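Clullell Crochet Flower Kit, boxed

Sold by Puvdale Yarn and Craft
Stock code: Fung 449
Usually in stock. Back order until September if not.

We are wary of kits. Most of the ones we get offered are a handful of yarn scraps, a hook that snags and a leaflet translated by someone who has never held either. We turned down the first version of this one from Clullell for exactly that, and we still have a few complaints about the second, set out further down so you can read them before you pay.

What you get
Cotton-blend yarn in cream, pink, yellow and orange, wound in small balls
2 hooks, one of them spare in practice
Stuffing, a blunt needle and stitch markers
Printed pattern booklet with charts

What the maker says
Clullell describes the kit as suitable for complete beginners and says it makes up to eight flowers. We would treat both claims with some care. A beginner can manage the plain petals in an evening. The bobble stitch is another matter, and if you have never worked one you will probably undo the first few rows and start again. As for the number of flowers, it depends on how tightly you work, and the cream is the colour that runs short. If your stitches are loose and generous, buy an extra ball of cream at the same time (we sell it singly).

The yarn
Soft, a bit splitty, takes the puffy stitches well. The orange is stronger than it looks on the box lid and will take over a small bunch if you let it. The yellow comes in a pale shade and a brighter one, and the booklet is vague about which goes where. We use the pale for petals and the bright for centres, but please yourself. Wash cold. The leaflet says warm is fine, and our pink test piece came out smaller than it went in.

The hooks
Adequate. The grip is shaped for a right hand. If you already own a hook you like in the same size, use that.

The booklet
The charts are clear. The written instructions skip a turning chain in the second pattern. Clullell knows about it and has told us it will be corrected at the next printing, as it did last time we asked. Meanwhile we tuck a correction slip inside the cover.

Packing
Far too much of it. We have asked for less plastic and been told it protects the colours, a thing cotton yarn has never seemed to need. The Zokar kit on the next page arrives in a plain paper bag and we have yet to see one damaged. Keep the barcode label if you think you might return it, because we can't book it back in without one.

Returns
Unused kits only, yarn bands still on.

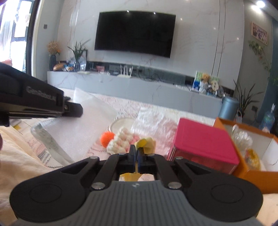

Spare needles and stuffing are listed under Sundries. Postage is worked out at the till, and two kits will go in one parcel.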